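Workshop notebook, Saturday, evening entry

Vulov, rules draft after the mill got cut

Started at 10 and the first hour went on sleeving, so the useful part of the day is shorter than the log will make it look. Radomir Berisha was here until 4. He brought the Brutbridge quote printed out, with his own notes on it in green, and I'll get to that.

What we set out to check: whether the market phase still works with the mill gone. In the old rules you could turn grain into flour at the mill and flour sold for more. Players loved the mill in the sense that they said so on the feedback sheets. They also never used it before the fourth round, and by then the person ahead was ahead. I have stopped trusting the sheets on this sort of thing. People write down the piece of wood they liked picking up.

Game 1, two players, no mill. 73 minutes by the kitchen timer, from first card to last score. The box is supposed to say 60. Radomir's view is that we were chatting, and we'd come in under 60 if we played properly. I don't buy it. Anyone who buys this will chat too. If the two people who wrote the rules can't hit the number on the box, the number on the box is wrong, and I would prefer to print a longer time than have some reviewer do it for us.

Where the time went, from my scribbles:

Round 1: fine. Short.
Round 2: fine.
Round 3: stuck on the ferry bid. Both of us sat there. Neither wanted to go first because going first is plainly worse.
Round 4: same again.
Round 5: quick, but only because I had given up on winning. 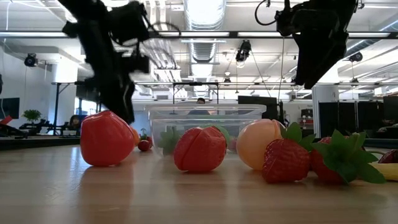 So the ferry bid is the problem and has been the problem since the first draft, and we keep fixing things next to it. Options, none of which I like much:

a) Blind bid, cards face down. Radomir's favorite. Solves the staring. Adds guessing, and I am not convinced guessing is more fun than staring. It's faster, I'll grant that.

b) Fixed price that goes up by one each time it's used. Boring but it can't jam. Jin did something like this with the toll road and it was the only part of Jin that never got a complaint, although Jin also sold so badly that the sample is small.

c) Drop the ferry. He made a face.

Game 2, with (a). Quicker. I won by a mile, on one lucky bid in round 3, and then coasted. He said it felt "tense." I said it felt like a coin toss with extra steps. We wrote down both.

Game 3, with (b). Stopped after round 4 for lunch and didn't go back to it, so treat anything below about (b) as half a result. What I can say is that no turn in those four rounds felt long. What I can't say is whether the end is flat. I suspect it is. Cheap early, pricey late, everyone does the sum in their head and the ferry dies quietly in round 5.

Things noticed across all the games, no order:

The blue and the purple barge tokens are still too close under a warm bulb. I raised this in January. Radomir says it's my bulb. Half the living rooms in the country have my bulb.

Card 14 still says "may" where it means "must."

The round marker is the wrong shape and rolls.

"Harvest" and "harvest action" mean different things on pages 3 and 7. I'd swear this was fixed. Check whether we are both editing the same file.

Solo mode: did not touch it. I remain doubtful that anybody wants it. Ultville asked for one on the pitch form, but forms ask for lots of things.
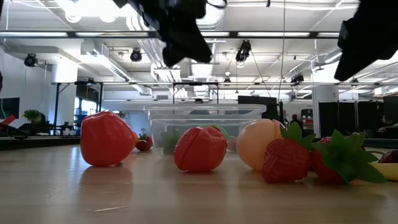
The Brutbridge quote

They will do a short run of 300 copies or a very short one of 200. The price per box on 200 is ugly. The price per box on 300 is only somewhat ugly, and then you own a hundred more boxes, and I know where those would live because I still have Jin in there. Radomir's green notes all lean toward 300. He has a column headed "con sales" with a number in it that I think came out of the air. When I asked, he said it was based on how busy the hall looked last time. A busy hall is a lot of people walking past.

My own guess is lower and also came out of the air, to be fair to him.

The quote doesn't cover shipping to the hall, the insert, or a second proof. The first proof for Jin had the back of the deck printed upside down on every third sheet, so I am not going without a second proof, whatever it costs. I've asked them for that price in writing. They said on the phone it was "usually not needed." I'm sure.

The "early commitment discount" runs out at the end of the month. I have seen this discount run out before. It came back.

Ultville pitch slot

We have twenty minutes, mid-morning, and they want the sell sheet beforehand. Radomir thinks a slot means they're interested. I think a slot means they have slots. Either way the sell sheet has a picture of the mill on it, so it has to be redone, and the line about "deep market play" should go as well. The market is the shallowest part of the game right now.

If they ask about play time I am going to tell them 73 minutes for two and see what their faces do.

To do

Me: finish game 3 properly, all five rounds, with (b). Try it with three players. Fix card 14. Find out which rules file is the real one.

Radomir: new sell sheet, no mill. New barge color, any color, I don't care, test it under my bulb. Ask Brutbridge if the insert can be plain card.

Both: don't sign for either quantity before the three-player game. He agreed to this at the door with his coat on, so I'm writing it down.

Later, 9:40. Dealt out (b) by myself, playing both hands. Ferry got used twice in round 5, which I had said wouldn't happen. I was probably playing it badly on one side. Run it again with an actual opponent before anyone gets told.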